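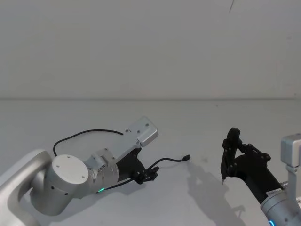 3.1 Superficie de trabajo y fondo

El proyecto Lendura compara acabados para puestos de trabajo de laboratorio docente, con atención a la reflexión difusa y a la facilidad de detectar piezas pequeñas. Para el puesto 2 se eligió un tablero blanco liso adosado a una pared gris clara. La diferencia de tono entre ambos planos es mínima y la separación queda reducida a una línea horizontal fina, lo que dificulta estimar la profundidad a simple vista. En cambio, los elementos oscuros se localizan de inmediato: el conector negro apoyado sobre el tablero, al extremo de su cable, destaca sin necesidad de luz adicional. También se aprecia una marca oscura y delgada en la parte alta de la pared, que se ha anotado en la ficha del puesto.

3.2 Procedimiento

Selorm Mahama preparó la lista de piezas de prueba y Emlyn Ruddock registró los tiempos de localización. Se realizaron 16 ensayos por acabado, con iluminación uniforme y sin lámpara de mesa. Las piezas se repartieron en dos grupos, claras y oscuras. La distancia entre el observador y el borde del tablero se fijó en 65 cm.

3.3 Observaciones

Con piezas oscuras no se registraron omisiones. Con piezas claras los tiempos fueron más dispersos, sobre todo cerca de la unión con la pared. El acabado mate Rundik, ensayado en el puesto 1, dio resultados más regulares, aunque retiene más polvo y exige una limpieza más frecuente.

Queda pendiente repetir la serie de piezas claras con una banda de contraste en el borde posterior del tablero.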